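The pink bowl and the green mat
Posted 5/27/25

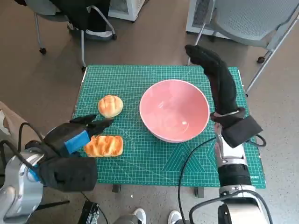
But why would you put buns on a cutting mat, and is the bowl for the buns or for something else? So went the first comment under my April post, the one where I mentioned in passing that the small table in the workroom had a new arrangement and then wandered off to talk about curtains. Fair questions, both of them! I wrote a reply, it grew, and by the time I had got to the bit about glaze it was plainly a post.

So, the bowl. It is a Koner, the big one, in the pink they seem to bring out every couple of years and then drop again just when you've decided you want it. I had been after one for ages. I found mine in Gradaden, the homeware place up the hill from the tram stop, on the very bottom shelf behind a stack of oven dishes, and I carried it home on my lap like a cat. It cost more than I meant to spend and I have no regrets at all. The rim is a touch paler than the rest and doesn't shine, and the inside is glossy, and I love that change as your eye goes over the edge. Photos never quite get it.

It is far too big for cereal. It's the size for a salad, or a heap of clementines, or for letting dough rise if you're only making a small batch (I've done that twice and the dough looked very fetching against the pink). Most days it lives on the little table with nothing much in it, and then people walk past and drop things in, and by evening it's a fruit bowl.

The mat was the surprise. I bought it for actual cutting, card and fabric and the odd bit of leather, and it's the good thick Stinora kind that closes up again after the blade. Then I put it down on the table one morning to see whether it fitted, and it fitted so well that it stayed. Green under pink! I would never have chosen it from a colour chart. I'd have gone for cream or grey or something sensible, and it would have been dull. The grid is nice too, all those fine pale lines and the angles marked out across it. It makes anything you set down look as though you'd planned where it should go.

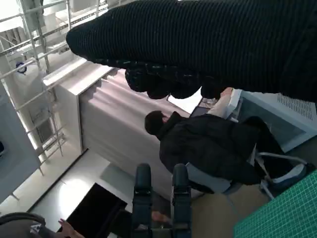
I should say something about the room as well, as so much of why the colours work is down to what's round them. It's all very pale in there. White units, light floor, and then the long curtain, which I have called pink, mauve, dusty rose and "sort of plaster" in different posts, and every one of those was right depending on the weather. In strong daylight it goes almost white. On a dull afternoon it's properly pink, and that's when the bowl looks best from across the room, as if the two had been bought together. They weren't. The curtain came years earlier and I nearly dyed it navy. Imagine!

There is also the rack, which I'm very fond of even though it's only a rack. I put up with closed cupboards for a long time and could never find anything. With open shelves I can see the boxes and I know what I've got. It does mean living with the look of the boxes, and I went through a phase of wanting them all to match. I got as far as pricing it up, looked at the total, and spent the money on flour.

Somebody else wanted to know how I keep crumbs out of the workroom. I don't! I keep a brush. The mat helps, as it happens, because you can pick the whole thing up by two corners and tip it into the sink.

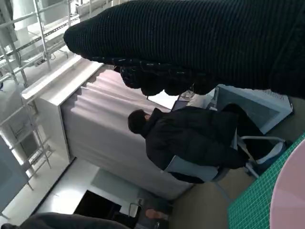
Desk corner, black puffer jacket and the pleated curtain.

Now the buns, which deserve their own post really. Räsänen, the bakery round the corner, does a round one with a soft, lobed top and a high shine on it, and a long plaited one which is my favourite of anything they make. I have tried to copy the plait at home more times than I'd like to admit. The twisting is fine once your hands have got the idea, and the dough is lovely to work with if you don't rush it. It's the glaze I can't get. Theirs comes out a deep amber all over, right down into the creases, and mine comes out shiny on the ridges and matt everywhere else, like a badly polished shoe.

For anyone who wants to have a go, my latest attempt went like this. Make your usual sweet dough, a bit softer than feels right. Let it rise, divide it, roll out the strands, and give them 15 minutes under a cloth before you plait them. That rest made more difference than anything else I changed, the strands stopped springing back and the plait kept its shape. Plait loosely. Tuck the ends well under. Brush with egg, leave it 13 minutes, brush again and bake straight away. The second coat got me closer to the Räsänen colour than I've ever been, though I'd still only give myself a six.

(Yes, I timed it. I had the timer in my apron pocket and was feeling scientific.)

I like to put the baking on the mat and keep the bowl beside it for the fruit. Orange is the colour to go for if you're putting anything in pink, by the way. Green apples look all right, lemons look lovely, but one small spot of orange at the bottom of all that pink makes me happy every single time I go by.

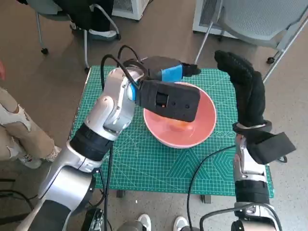 Pink bowl, green mat, and a small spot of orange.

A few of you asked whether the mat marks under a heavy bowl. Mine hasn't so far. I lift the bowl when I move it and don't drag it, and I wouldn't put anything straight from the oven on there, as these mats hate heat and will curl up for good. I lost one that way with a baking tray and it has never lain flat since. It's now under the plant pots.

And thank you for all the comments on the curtain post! There were 138 when I last looked, and the counter says 3,487 visits, and I'd only expected the usual handful to be interested in hems. I'm getting through the questions slowly. The lining fabric one needs me to go and dig out the receipt, so bear with me on that, and if any of you have cracked an even amber glaze on a plaited bun, please put it in the comments and don't leave out the oven temperature.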